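Skonbridge Packing Automation: Budget Questions

Do we need a robot at the label bench?
Maybe not. Get a price for a second printer first. Most quotes we see skip that line.

What does the quote leave out?
Usually the guarding, the spare gripper fingers and the time your own people spend teaching it. Ask Vaughn Montoya for the blank worksheet. It has 27 lines, and Skov filled in 16 of them before we pushed.

The vendor says payback in one year. Is that fair?
Ask what they assumed. Bumach counted two shifts a day. We run one.

Can we lease?
Yes, but read the exit terms. Mavis Okafor won't sign anything past November without them.

Will it change the label rolls too?

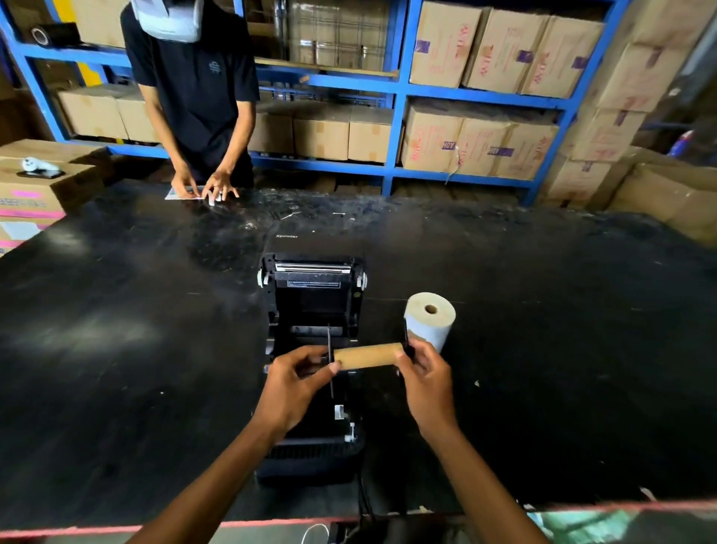 2 min read
Changing a roll on a small thermal printer is a job for both hands: lid up, core on the spindle between its guides, spindle into the printer. Every arm we have been offered does the pick and place and leaves this to a person. If a salesperson says otherwise, ask to see it done on your printer, on your bench – scuffed top, loose cable and all. Then put the operator's time back in the budget.

Who approves a trial?
Ansel Strickland, on Thursday mornings. Bring the worksheet filled in.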